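# Getting 500 People Into Vundness Hall: Our Event Transit Project

Li-hua Kuo and Samah Nasr, February 2026
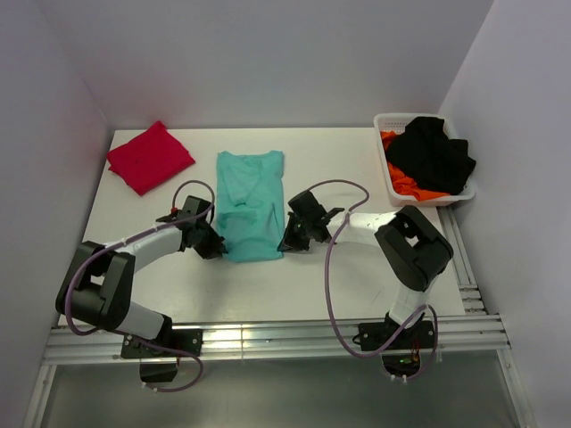
*Teal T-shirt and red garment, folded, with the white laundry basket at the back.*

So our project was about the Gremar fan weekend, and mostly about how people get to it. I went last December as a regular attendee and spent forever stuck on Pickering Street behind a line of cars all hunting for the same parking lot. When we had to pick a topic I already had mine (Samah took some convincing, she doesn't even like crowds).

## What we did

We wrote a short survey and sent it to people who had bought tickets through the student club. The club gave out 500 links and we got 334 answers back, way more than either of us expected! We asked how they got there, what time they left home and what would make them take the bus next time.

## What people told us

Out of the 334, 263 came by car. Most of them said they didn't know the Samgate shuttle existed. I get it, because the shuttle stop was listed on page 2 of the program, and you only got the program once you were inside.

The costume people had their own problem. If you're wearing giant wings you can't sit on a bus, and a few wrote that they'd ride if there was somewhere at the hall to change. Samah put that in our notes as a side comment and it ended up being my favorite part of the whole survey.

## What we'd change

- Put the shuttle times in the ticket email
- Close Pickering Street to drop-offs before doors open
- Set up a changing room with a bag check near the side entrance

## Stuff that went wrong

We forgot to ask if people came alone or in a group, so we can't say how many cars that really was. Also, everyone we asked was a club member or a friend of one, and families with little kids might answer differently. Samah wants to run it again with paper forms at the door. I'm in, as long as I get to take the shuttle.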